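Notebook, September. Chores bench + house visits

9:40. Coffee first. Going through last night's notes before Dean gets in and asks the same question he asks every month, which is can it do the laundry yet. Short answer no. Long answer below, for me mostly.

Shop side. Sweep and sort still the only two chores I would leave running while I go to lunch. Sweep is fine. Sort is fine if the bins don't move. Somebody moved the bins. Please put tape down if you move the bins. Cullutard arm dropped washers into the scrap bucket all afternoon and reported every one as placed, so the log looks wonderful and is worthless. I've marked the run bad.

Wiping the bench: pressure still wrong at the far corner. Pushes too hard near the base, barely touches at full reach. Cledwyn thinks it's the wrist calibration. I think the cloth bunches up under the pad and the arm reads that as the table. We tried a thinner cloth, same result, then the thick one folded over, worse. Want to try a sponge block before anybody touches the calibration again. Last time we redid it we lost most of a week.

House side. This is where the time goes now. Bedroom work, clothes on the bed, pick up and straighten and fold. Two hand-held grippers, one in each hand, person does the chore and we train on the recording. Same blue pads as the arm so contact ought to carry over. Ought to.

Things I keep writing down and then forgetting:

Knits are the worst. Shirts with a collar have an edge you can find. A soft knit has edges all over and they roll. The policy grabs the middle, lifts, gets a lump.

Fast hands are bad. People who are good at folding are too quick for us, the cloth smears in the video and the grip point is anybody's guess. Ask people to slow down at the grab, go as they like after. Cledwyn did a set at half speed and the tracking held the whole way, but then the policy learned to move like it was underwater. So somewhere in between.

Patterned bedspreads. Segmentation picks flowers off the cover and calls them clothing. I had it trying to lift a printed rose for 4 attempts in a row on the Bartoš set. Plain sheets work much better but people don't live on plain sheets and I don't want a system that only works in a hotel.

Toys on the bed. Treats anything plush as laundry. Dean says technically you can wash them. Need a "leave it alone" class and need it before the demo.

Numbers, such as they are. Target was 1,000 clean folding episodes by the end of the month. Not going to make it. Cut 100 out of the last batch for blur alone and I haven't even looked at the ones where a sleeve goes out of view. Unamberg wants the count by noon, they'll get it with a note attached.

Went frame by frame through one of the bedroom clips for the label check. Kept one here because it has pretty much all the above in it at once.

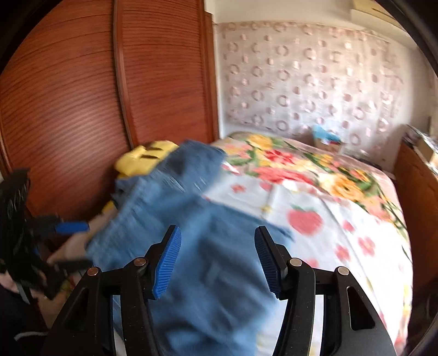 Bedroom clip, blue item between the grippers. Blur on the cloth, plush toy behind it, floral cover.

Labeler had the grip point down as certain on this one. Changed to unknown. If I can't say where the edge is from a still then I don't see how the model is suposed to. Toy gets the new class once there is one. Flowers stay unlabeled.

Also the lens. Straight furniture comes out bowed toward the sides, look at the wardrobe. Undistort step is in the pipeline but I'm not sure it was switched on for this batch, config file says yes, output says no. Check w/ Cledwyn.

Dean in at 10, asked the question. Told him a flat towel, on a plain bed, with me standing there. He wrote that on the whiteboard under Rullevmont demo with a question mark after it. Fair enough.

To do
- sponge block for bench wipe
- tape for bins (who has the tape)
- undistort on/off, rerun the batch if off
- leave-alone class, ask for more beds with junk on them
- relabel grip points on knits, start with the blurry ones
- count to Unamberg by noon
- order pads, the ribs on the old pair are wearing smooth and it slips on anyting silky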